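Sidska プロジェクト 機材まわり進捗(2022-12-25 時点)

取り急ぎ。年内に一度出しておきます。体裁は後で直します。

前回からの差分
・手持ちグリッパー、8台分の部材は発注済み。納品は分割。残りは年明け。
・タグ付きキューブは内製に切替。印刷と貼り付けだけなので外注やめました。
・頭部装着カメラの固定バンド、Minhas のものを継続。在庫あり。
・据置アームは今期見送り。理由は下。

予算(単位は千円)
機材枠 1000 のうち、執行済みと発注済みを合わせて 700。残 300。
残りの使い道は、指先パッドの交換分、ケーブル類、保管用ストレージの順で考えてます。パッドは消耗が読めず、8月の計画書では本体に含めて計上していましたが、別費目に分けたいです。様式の変更が必要なら連絡ください。

据置アームの件
Brukilham から見積を取り直し。本体は枠内に収まるものの、設置と安全柵、保守契約まで足すと超えます。リースも聞きましたが最低期間が3年で、こちらの助成期間と合わない。よって来期に回し、今期は手持ちの収録に寄せます。アームなしでも収録計画の本数は変えません。

Novia の収録ソフト
ライセンスは年間契約で更新予定。台数課金なので、グリッパーが全部揃ってから席数を増やすほうが安いです。更新月をずらせるか問い合わせ中、まだ返事なし。

困っている点
1. 納期。コネクタ1品種だけ遅れてます。代替品は寸法が微妙に違い、筐体の設計を直すことにるので待ちの判断。
2. 充電と保管の場所。棚を買うか既存の什器で済ますか未定。棚なら残額から。
3. キャリブレーション手順書が古いまま。これは人手の問題、お金ではないです。

お願いしたいこと
・費目間の流用可否(本体→消耗品)
・繰越の上限。ストレージの購入が年度をまたぐ可能性あり
・据置アームを来期申請に入れる場合の相見積の要否

次回は納品検収の一覧と、故障・交換の記録をつけます。記録の書式はもうあるので、そのまま添付でよければそうします。

コメント

管理担当
流用は費目の変更届で対応できます。1枚もので結構です。繰越は別途申請、上限は確認してからお返事します。相見積は来期申請の時点で揃っていれば可。

隣のチームより
パッドの交換、うちも夏に読み違えて足りなくなりました。まとめ買いするなら相乗りさせてください。あと保管棚、扉付きにしないとケーブルが埃だらけになります。

管理担当
ストレージは容量の根拠を一行で良いので書いてください。審査で必ず聞かれます。

報告者
ありがとうございます。変更届は年明けすぐ出します。容量の根拠は、収録一回あたりのデータ量×予定回数で書く予定。パッドの相乗りは歓迎、必要数をもらえれば見積に足しときます。棚は扉付きで一件だけ見積を取ってみます。

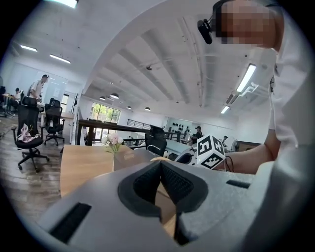 棚の見積が残額に響くようならストレージを小さい構成に落とします。その場合の金額も変更届に並べて書いておくので、どちらで進めるか届の返信でご指示くださいい。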